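Haushaltsroboter richtig einplanen
Oktober – Redaktion Flernside

Der Pinon fürs Schlafzimmer kostet 425 Euro, dazu kommen 30 Euro im Jahr für Ersatzbürsten. Vor dem Kauf den schmalsten Durchgang messen, in Socken und mit Zollstock. 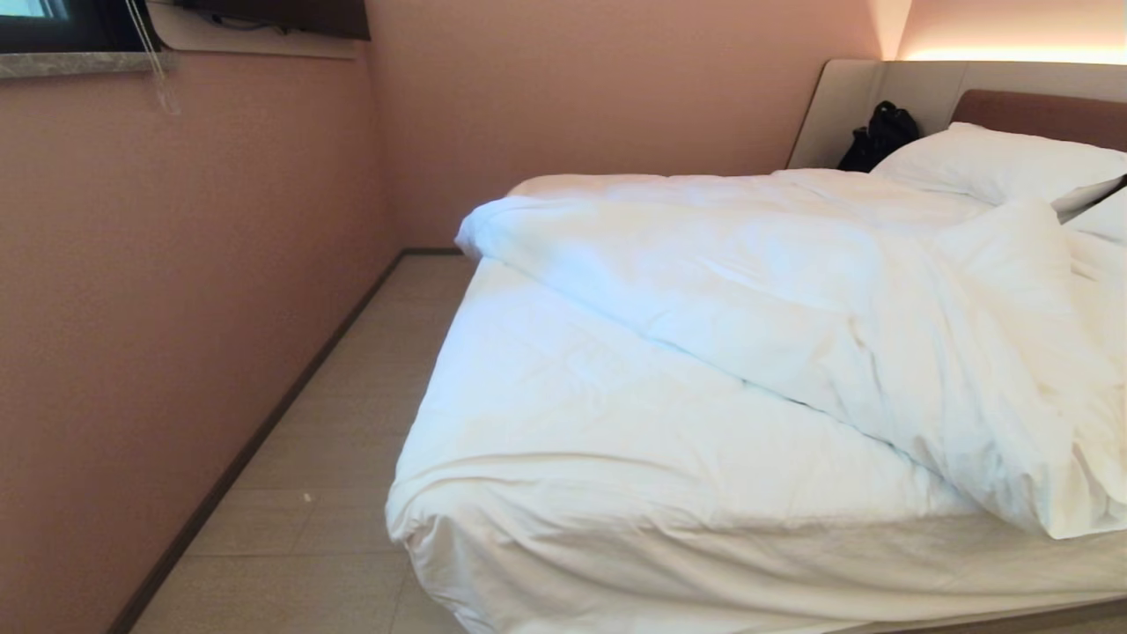

Saugroboter brauchen Platz zum Wenden. Ein schmaler Gang zwischen Bett und Wand gehört deshalb zuerst auf den Messzettel – auch auf glatten Fliesen. Die Decke, die seitlich über die Bettkante hängt, vor dem Start hochschlagen.

Wer 4 Zimmer hat, rechnet mit einem Gerät je Etage.

3 Kommentare · 12 Mal geteilt
© Flernside – Kontakt – Nach oben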